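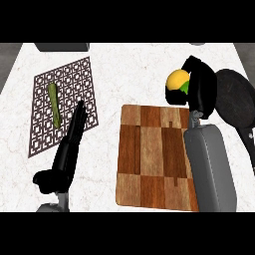
Print this article | E-mail to a friend
Filed under: Science & Tech / Robots at Work

Ieva Laur has been cooking in the same kitchen since February, and she has yet to wash a dish in it. The marble counter, the chopping board and the vegetables all live inside a computer on the second floor at Skivunine, where she and Gisela Acuña are spending the better part of a year finding out which robot hands are any good at handling food (and which ones only look good in the catalogue).

I'd gone expecting something like a video game, and for the first few minutes it felt like one, all that lovely veined stone and a pair of pale grey arms reaching in. Then Gisela handed me the controls and I spent most of a morning, and two cups of very strong tea, trying to persuade a set of black fingers to behave themselves. She was awfully patient about it!

They're comparing 6 hand designs, each of which gets 300 tries at the same kitchen chores. The fingers are the part everyone argues over. Gisela favours the long ones that curl right around whatever they're holding, while Ieva would happily trade a bit of reach for a wrist that doesn't hide the food from the camera, and I must say that after my own efforts I was leaning her way. With the fingers wrapped over something yellow, you lose sight of a good part of it.
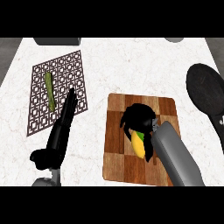 One arm waits its turn

Using two arms at once is another matter again. While the right one carries, the left sits with its fingers together near the cucumber on the lattice mat, and the controller has to remember that it's there. An early version, which they called Karabulut, kept forgetting, and Gisela still has the log of run 1729, in which the arms knocked elbows all the way across the counter. Its replacement, Flestska, is slower and a good deal more polite, and she plans to have all the hands running on it by the time the real arms are bolted down next door.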